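Dorkano 701 – projecteur de salle pour films 16 mm
Référence : 701

Le Dorkano 701 est un projecteur à son optique destiné aux ciné-clubs et aux petites cinémathèques qui programment encore le répertoire des années trente sur copie argentique. Il accepte les bobines jusqu'à 500 m et fonctionne à 24 images par seconde, avec une position 18 images pour les titres muets.

L'entraînement se fait par courroie crantée. Le couloir en acier poli se démonte sans outil pour le nettoyage. Le presseur est réglable, ce qui limite les contraintes sur les copies rétrécies – cas courant des tirages d'exploitation d'avant-guerre.

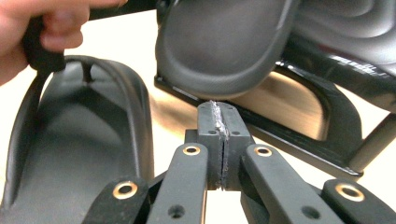 Le lecteur optique reçoit une cellule à lumière rouge, compatible avec les pistes à densité variable et à élongation variable. Sortie ligne symétrique sur XLR. Le réglage d'azimut est accessible par la trappe latérale.

Caractéristiques
Objectif fourni : Rolline 50 mm
Distance de projection maximale : 40 m
Garantie : 5 ans sur le mécanisme, hors lampe et courroies
Alimentation : 230 V

Options
Bras long Praderow pour bobines de grande capacité
Valise de transport rigide
Jeu de courroies de rechange

Livraison sur palette. La mise en service en cabine est assurée sur devis par l'atelier Tremblay – contact technique : Chantal Lachance. Les commandes de pièces passées avant 16 h sont expédiées le jour même, sous réserve de stock.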